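Prunley Teleop Set
Data card and README

Maintained by Katalin Jakab and İlker Ertürk, Wunovport
Last revised 18 Aug 2025

Summary

Prunley is a set of demonstrations recorded on a small mobile base with an arm on top. A person drives the base and moves the arm by remote control, and the robot's joint positions, wheel commands and camera pictures are saved while they do it. The task is always a version of the same thing: drive to a small object on the floor, pick it up, carry it across a marked line and put it down.

The set holds 500 episodes. Of these, 200 were recorded at the Studutthorpe site and the rest at Wunovport. Each episode is one attempt by one operator, kept whether or not it worked.

What is in the download

episodes/ has one folder per attempt, numbered from 0000
splits/ has the train, validation and test lists as plain text
calib/ has camera and joint calibration, one file per recording day
notes/ has operator notes, typed up as written
tools/ has the loader and the replay script

Inside an episode folder:

state.csv — joint angles, gripper opening, wheel speeds
action.csv — what the operator commanded, same columns as state.csv
wrist/ — pictures from the camera at the wrist
base/ — pictures from the camera on the base
meta.json — site, operator number, object, floor type, outcome

The two csv files share a clock. The cameras run on their own clock, and the offset is in meta.json under cam_offset. The loader applies it for you. If you read the folders yourself, you have to apply it.

How the demonstrations were made

The operator holds a leader arm, a lighter copy of the arm on the robot with the motors left slack. Moving the leader moves the robot. A foot pedal switches the other hand control between driving and idle, so an operator can drive and reach at the same time once they are used to it. Most people took a practice session to get there. Practice sessions are not in the set.

There were 12 operators. Anong Chareonsuk trained all of them and wrote the instruction sheet, which is in notes/sheet.txt. The sheet says to approach with the gripper open, stop the wheels before closing, lift clear of the floor before driving off, and not to correct a bad grasp more than once. Operators did not always follow it. We left those episodes in and set followed_sheet to false.

Floors and lines

Studutthorpe has a smooth light floor with tape lines. Wunovport has a rougher gray floor with yellow lines. The lines mark the pickup side and the drop side. They were not placed to help the robot find its way, but a policy trained on one site will often learn to use them, so keep that in mind when you test on the other. 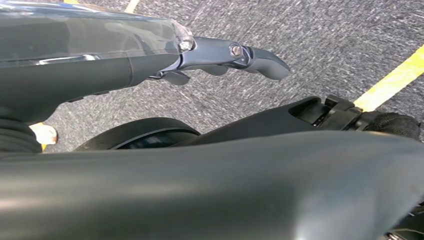

Can I train on the wrist pictures alone?
The set loads that way with cameras=wrist, but you will lose sight of the object during part of many episodes, and our own wrist-only runs did worse on the approach than runs with both cameras. Grasping was close to the same.

Arm parts block a good share of the wrist picture in some poses, mostly when the arm is folded back over the base. We did not mask them out. Jaruwan Thongsuk tried a fixed mask in April and dropped it, as the blocked area moves with the elbow and the mask ended up hiding useful floor. Fast turns of the base also give blurred pictures. They are kept, and there is a per-picture sharpness value in meta.json if you want to filter.

Labels

Outcome is one of: placed, dropped, missed, stopped. "Placed" means the object was set down past the line and the gripper let go. "Dropped" means it was lifted and then fell anywhere before that. "Missed" means it was never lifted. "Stopped" means the operator or the robot ended the run early.

Ilona Bognár labeled every episode from the base camera. Katalin went over the test split a second time and changed 14 labels, all of them between dropped and placed, where the object rolled after release. The rule we settled on is that an object which rolls back over the line counts as dropped. The train and validation splits had only the one pass, so expect a few of the same mistakes there.

Splits

The splits are by operator. No operator is in more than one. If you want splits by site instead, tools/split_by_site.py writes them, but then the same floor will never appear on both sides, and the numbers can't be compared with ours.

Using it

Unpack the archive, then from the top folder:

pip install -r tools/requirements.txt
python tools/load.py --split train --check

The check reads every episode once and prints any folder with missing pictures. To play an episode back on your own robot:

python tools/replay.py --episode 0031 --arm-only

Leave --arm-only on the first time. Without it the wheels move too, and recorded wheel commands drift on a floor that isn't the one they were recorded on. Keep a hand on the stop button either way.

Known problems

Gripper opening in the Studutthorpe episodes reads slightly wide when the fingers are fully shut. The zero was set with a worn finger pad. A corrected value is in the calib files and the loader uses it by default.

A few episodes begin with the operator still reaching for the leader arm, so there are still pictures at the start with no commands. Trim them with --trim-idle.

The operator's pedal was not logged at Studutthorpe. The pedal column in those files is blank, not zero.

Operator notes are in whatever language the person wrote in. There are no translations yet.

What it is not good for

All the objects are small and light and sit on the floor. There is nothing here about tables, doors or drawers. The operators watched the robot directly and not through its cameras, so they sometimes reacted to things the cameras could not see. A policy that copies them will look hesitant for no clear reason in those spots. There were no people walking through the work area during recording, so please don't read anything into the set about driving near people.

Privacy

Operators are numbered and the key is not released. Pictures where a face came into view were removed along with the matching rows, and the gap is listed in meta.json under removed.

Changes

1.2 — sharpness values added, test labels revised, gripper correction on by default
1.1 — Wunovport episodes added
1.0 — Studutthorpe only

Thanks

The leader arm was built from drawings shared by the Szénási workshop, who also cut us replacement finger pads. Report bad episodes to İlker with the episode number and the version you have.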